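Zerkix Rellum 2 – replacement gripper finger set

Part no. 1134. Sold in pairs. Fits both left and right arms on the Rellum 2 bench kit. Does not fit the Kombo.

SERVICE NOTICE – updated Apr 17, 2026
Finger sets shipped in January can lose grip partway through a close. Motor reports closed, fingers are not. Part drops. No error on screen, so dont wait for one.

Affected: lot 27 only. Lot number is on the bag label. No bag? Send us the order number.

What to do
Stop the arm. Power off at the base before your hands go near the fingers – the grip can come back without warning. Swap both fingers, never just one. Run the Purnunano grip check after, 30 cycles, no load.

Free replacement for lot 27, we pay shipping both ways.
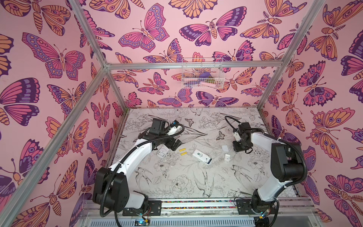 Dropped parts are the main complaint on small jobs, and batteries are the worst of them. They roll, and a metal edge across the contacts is a short. With a bench laid out like this one, two AA cells side by side and the remote-like handheld next to them with its compartment open, keep the arms parked until the new fingers are on. Same goes for any loose cells within reach of eihter gripper.

In the box: 2 fingers, screws, hex key. Pads not included – order seperately.

Returns: support desk, subject line "lot 27".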